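Posts > Threads > Sorting and storage

Blocks, bins and the long shelf: a thread

1/ Spent the morning on the block bins at the toy library. Writing up how I sort them now, as Amber Hulme asked and it won't fit in one message.
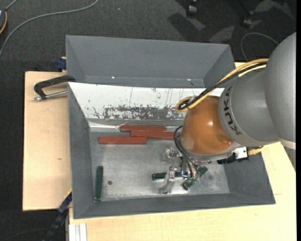

2/ The main rule I use is one kind of block per bin, with no more than two colours in it. Red and dark green go together at our place. They're easy to tell apart for most kids and there aren't enough of either to fill a bin alone.

14 comments · 5 shares

3/ Use a grey bin if you can get one. We had clear tubs for years and they looked messy on the shelf no matter what was in them. Coloured tubs are worse, as a red block in a red tub disappears and gets left behind at pack-up.

4/ Open top, no lid. We stopped using lids in January. They cracked, they went missing, and kids stacked things on them. If a set is going home with a family it goes in a drawstring bag. In the room it stays in the bin.

5/ Don't put bins straight on a concrete floor. Ours sit up on boards, which lets you get your fingers under the rim and lets the air move. We lost a whole box of cardboard puzzles to damp before I worked that out. Offcuts are fine. Sand the ends.

9 comments · 2 shares

6/ Bin size. Go wider than you think you need. A deep narrow bin means everyone tips it out to reach the bottom. In a wide one the blocks lie flat in a single layer and you can see the lot without touching anything.

7/ I count the long rectangular blocks separately from everything else. They're the first to go missing, as they make good roads, and they turn up in the play kitchen or down the back of the couch.

8/ Today's count for the rectangles was 71. The card says 76. So five are out somewhere. I've put a note on the board and I'll do the couch on Tuesday.

22 comments · 3 shares

9/ The card is just an index card taped to the end of the shelf. Name of set, number of pieces, date last counted. Pencil, so it can be changed. We tried a spreadsheet and it was always a month behind the shelf.

10/ Cleaning. Warm water, a bit of dish soap, soft cloth, dry on a towel. That's for painted or plastic blocks. Bare timber gets a wipe with a damp cloth and then goes straight out to dry. Never soak timber. The edges fluff up and you'll be sanding all weekend.

11/ Check the corners while you're wiping. Chips and splinters go in the repair tub. If the paint is flaking I pull the block out for good. I don't repaint, as I can't be sure what was on there first.

6 comments · 1 share

12/ A few people have asked about brands. The Wedberg sets have held their colour best for us. The Orari ones are a touch narrower, so if you mix the two your towers lean. Keep them in separate bins and mark the bins underneath.

13/ Duan blocks are fine for the little ones but they're light, and they slide around on a hard floor. We keep them for the mat.

14/ Shelf order, left to right: big blocks, long rectangles, small squares, odd shapes. Heaviest bins on the bottom. The bottom shelf takes the knocks, so don't put anything there you'd mind being kicked.

15/ Guilan Xiao does the Wednesday session and sorts by shape first, colour second. I do colour first. Hers is quicker at pack-up if the kids are older. Mine works better with toddlers, who will happily find all the red ones but won't look for a shape.

31 comments · 8 shares

16/ Whichever way you go, leave one bin out as a landing spot. Everything found on the floor goes in there during the session and gets sorted at the end. Stops people guessing and putting things back in the wrong place.

17/ Total across all the block sets is 900 on paper. I haven't counted the lot in one go since we moved rooms and I'm not going to do it on my own. If you're free for a couple of hours and don't mind sitting on the floor, send me a message.

18/ Someone asked about labels. Masking tape and a marker on the short end of the bin. Printed labels peeled off within weeks, and the laminated ones got picked at. Tape gets picked at too but it takes ten seconds to replace.

11 comments · 2 shares

19/ Last one. If you've borrowed from us lately, please have a look under your couch and in the car for long rectangular blocks. No late fee, just drop them in the landing bin by the door.

20/ Edit to 12: the narrower ones are the older Orari sets. Amber measured a newer one and it matches the Wedberg.

4 comments · 0 shares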